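# Drinks Corner: Making Room at the Drisitska Study Lounge

**Final report, Manolakis design course**

Our project started with a complaint. People studying late in the lounge had nowhere to put a drink except next to their laptops, and in July one spill took out a whole set of notes! We wanted a small, shared spot where drinks could stand, easy to reach and easy to wipe down.

We looked at carts and a wall rack first (Sutrisno Wuisan drew a great rack, six hooks and all), but a plain pale surface against white walls won us over. It's smooth, it's light, and a ring of spilled tea shows up right away, so people clean it.
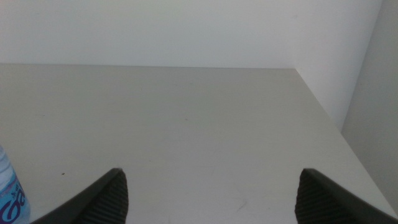
Sugeng Purba wondered whether so much white would feel cold, and asked if we'd at least try a colored mat. We did try one, a green one, for a week. Crumbs got under it and it slid around, so it went back in the closet, but the question was a good one and we'd love to test a cork version next term.

## Trying it with real drinks

Next came the fun part. We wanted shapes that behave differently: a bottle of jasmine tea, a tall slim can and a small bottle of water. Set out in a loose row, they leave plenty of space between the can and the water bottle. 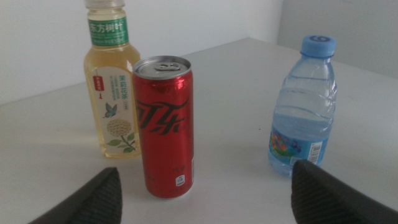 The slim can was the one we worried about most, because a narrow base tips so easily. We nudged it at three different spots and marked each one on our floor plan with tape. The back corner did best, and we've suggested that tall cans go there.

Still on our list: a small sign, a cloth on a hook, and a decision about hot cups.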